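Call for Participants: Home Cooking Diary Study on Evaporation and Salt Levels

Clandis is recruiting 60 adults who cook at home at least three evenings a week. The study records how much liquid is lost from soups, stews and boiled grains during ordinary cooking, and how this affects the salt content of the finished dish.

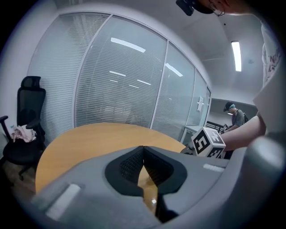 Posted by the Clandis Study Office | 10/13/18 | Participation

Participants weigh each pot before and after cooking, record the burner setting and time, and enter the values on a paper form. No change to normal recipes is requested. The diary period lasts 3 weeks. A kitchen scale with a capacity of at least 3000 grams is required; a scale can be loaned on request.

Eligibility: age 18 or over, gas or electric cooktop, no medically prescribed low-sodium diet. Households in Vukik and Atinga are both eligible. One participant per household.
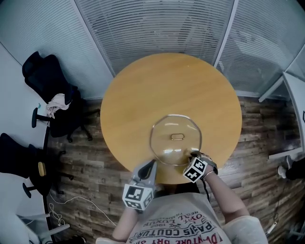 Evaporation rates depend heavily on how well a pot is covered, and the intake form therefore asks for details of each pot in regular use. Record the inside diameter at the rim and whether a cover is used. For covers, state the material and the outline of the rim: a glass lid with a scalloped edge, like the one on the table, should be entered as "glass, non-circular." Lids with a steam vent are entered separately.

Compensation is paid after the completed forms are received. Partial diaries are paid per week completed. Applications go to the Zarkden desk at Clandis and remain open until all places are filled. Results will be sent to participants in May.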